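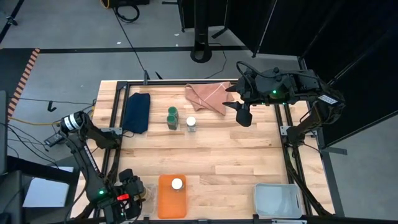 Butcher-block top in narrow strips of blond wood.

Print | E-mail
4 min read

Looking After a Butcher-Block Top
By Benedita Tavares

Wood tops need more attention than laminate or stone, but the work is simple and most of it can be done with what you already have under the sink. The notes below cover tops with an oil finish. If yours has been varnished or sealed with polyurethane, clean it with a damp cloth and leave the oil out of it.

To find out which you have, put a few drops of water on a clean spot and wait. On a varnished top the water will sit there until you wipe it up. On an oiled top in good shape it beads at first, then slowly flattens. If it soaks in and leaves a dark spot, the wood is dry and it is time to oil.

Daily cleaning

Wipe with a cloth wrung out in warm water and a little dish soap. Go over it again with plain water, then dry it with a towel. Standing water does more harm than almost any food. The worst places are around the faucet and under the dish rack, so lift the rack when you wipe.

Skip bleach, ammonia and scouring powder. For smells like onion or garlic, rub with half a lemon and some coarse salt, leave it a few minutes, and rinse. White vinegar cut with the same amount of water works too, but don't use it every day on a fresh oil finish.

Stains

Coffee, tea and red wine usually come out with a paste of baking soda and water. Spread it on, leave it 15 minutes, and wipe it off along the grain. Berry juice may take two rounds.

Black rings are a different matter. They come from iron reacting with the wood, usually under a wet can or a cast-iron pan. Oxalic acid wood bleach will lift them. Wear gloves and eye protection, follow the directions on the package, and rinse the wood well. Keep it off surfaces where you put food directly. I have used the Dilomix powder and it did the job, though the lid on the tub is poor and I moved the rest to a labeled can out in the garage.

Sanding out a scorch

Light scorch marks sand out. Start with 120 grit if the mark is deep, or 150 if it isn't, and finish with 200 or 220, whichever your store carries. Sand with the grain and work well past the mark — a small sanded patch turns into a dip you can feel with your hand. Vacuum, wipe with a barely damp cloth, and let the wood dry overnight before you oil it.

Oiling

Use food-grade mineral oil. Olive oil and vegetable oil go rancid and get sticky. Warm the bottle in a bowl of hot water so the oil spreads more easily, pour a thin line down the length of the top, and work it in with a clean rag. Leave it overnight and wipe off what's left in the morning. A new top wants 4 coats, one a day. After that, once a month is enough in most kitchens, and more often in winter with the heat on.

Oil the underside when you first install the top, and don't forget the ends. End grain drinks far more than the face. A top that is finished on one side only will often cup.

A board cream made of oil and beeswax can go on last. Ondow makes one in a flat tin that lasts me most of a year. Buff it with an old T-shirt.

Rags with mineral oil on them can go in the wash by themselves. Rags with linseed, tung or Danish oil can heat up and catch fire if they're balled up. Spread them flat outdoors to dry, away from anything that burns, or put them in a metal can with water and a tight lid.

Gaps and movement

Wood shrinks in dry air and swells in damp. A hairline gap between strips in winter will often close by May, so hold off on filler until you've seen it through a summer. The screws that hold the top to its base should sit in slotted holes so the wood can move. If yours are in tight round holes, take them out one at a time and lengthen the holes across the grain.

Jhonatan Montoya wrote in to ask about loose strips. If the glue line has opened all the way through, work waterproof wood glue into it with a thin blade, clamp it with bar clamps, and leave it a full day. Wax paper under the clamps keeps them from sticking to the top.

Updated March 2025

Print this page | E-mail to a friend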